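About Dritton

Oct 18, 2026
By Nii Akpalu

Most "about us" pages in the paper craft business will tell you that folding a sheet of paper lowers your blood pressure, mends your attention span and brings families together. I have been folding for 35 years and teaching it for most of them, and I can't vouch for any of it. My attention span is poor. My family plays cards.

Dritton is a small school for paper folding. We run evening classes, a Saturday-style open table that moves around the calendar depending on who has the key, and a longer course each spring that finishes in May. We also sell paper, grudgingly, for reasons I'll get to. There are two teachers, me and Abdul-Rahman Gbeho, and we disagree about most things apart from the fees.

How we teach

You start with a square and you fold it badly. We don't hand out a kit or a workbook. We had a workbook for a while, called Wusto, and what people learned from it was how to follow Wusto. Take the page away and they couldn't tell a valley fold from a mistake. So it went in the recycling, and now we sit at the table and fold the same model over and over until your hands know where the next crease goes.

The first model is Yakubu, a plain standing bird Abdul-Rahman drew up for beginners. It has few folds and one nasty moment near the middle where a flap wants to go its own way. People always ask if there's an easier one. There is, but it teaches you less.

We use bright paper for the early classes. I was against this. I thought white was good enough and that colored sheets were a way of making poor folding look cheerful. I've come around a little, mostly on green, where I find it easy to tell one layer from the next. A crisp diagonal stands out on it, and so does a soft, frayed edge, and a student ought to be able to see both.
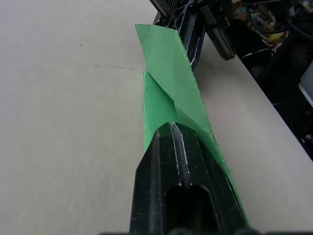
What we think of our own paper

We sell one line, Era, in squares. It's decent. It isn't handmade by monks and it won't change how you fold. If you can get a pack of ordinary copier paper and a sharp pair of scissors, you can do the whole beginner course with that, and several of our better students have.

Where Era does earn its price is in repeated creasing. Cheap stock tends to go fuzzy along a fold you've opened and closed too many times, and after that the point won't come sharp whatever you do. I've had suppliers promise me paper that never wears. I asked each of them for a sheet and folded it back and forth at my desk. They all wear.

Numbers, as people seem to want them

We are asked for these by anyone thinking of booking us. 1,837 people have taken a class here. I have no idea how many still fold, and I'd be wary of any school that claims to know. Classes need at least 4 people or we cancel and give the money back. The beginner course is 3 evenings, and if somebody offers to make you an expert in one, ask to see what their students made.

Joining a class

Write to us or turn up before the start and ask if there's a chair. Bring your reading glasses if you use them. You don't need a bone folder, a cutting mat or special tweezers, whatever the craft store told you. Abdul-Rahman owns all of them and uses his thumbnail.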